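Reading the square footage line on a Birside listing

The first number I look at on a home listing is the price per square foot, and for the last two houses I looked at it was wrong.

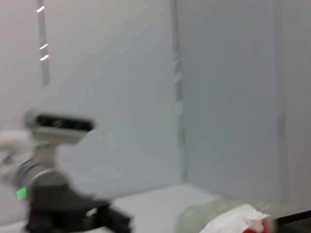
Light gray walls, robot arm at left.

Both houses are in Birside. The first was listed on Ninitz with a finished area that was 141 square feet larger than the figure on the county card. I asked the listing agent, Apinya Sitthichai, where her number came from. It was copied from the previous sale. The previous sale had included an enclosed porch with no permanent heat. Under the measuring standard most appraisers use, that porch goes on a separate line and stays out of the total.

The second house had the opposite problem. The county card had never picked up a room over the garage, so the listing came in low and the price per square foot came in high. It sat through February. I think a lot of buyers sort by that column and never opened the page.

Things I now check before driving out:

Basements. Finished space below grade is real space, but it should be stated separately. Some sites add it in without saying so.

Ceiling height. Under a sloped ceiling, the low edges drop out of the count. Upstairs bedrooms in older houses can lose a fair amount this way.

Stair openings. The stairs count once on the floor they come down from. A two-story foyer doesn't count on the upper level.

Outside or inside walls. Detached houses are normally measured to the outside face. Condos are usually measured to the inside, so comparing a Chambi condo to a house by the foot doesn't work well.

I paid Ratree Phuthong to measure the first house. She used a laser and sent a sketch with dimensions, and her total matched the county card once the porch was taken out. I sent the sketch to the agent and the listing was corrected the next morning. The price came down by 4000 dollars.

Avo still shows the old area. I reported it through their form and got an automatic reply.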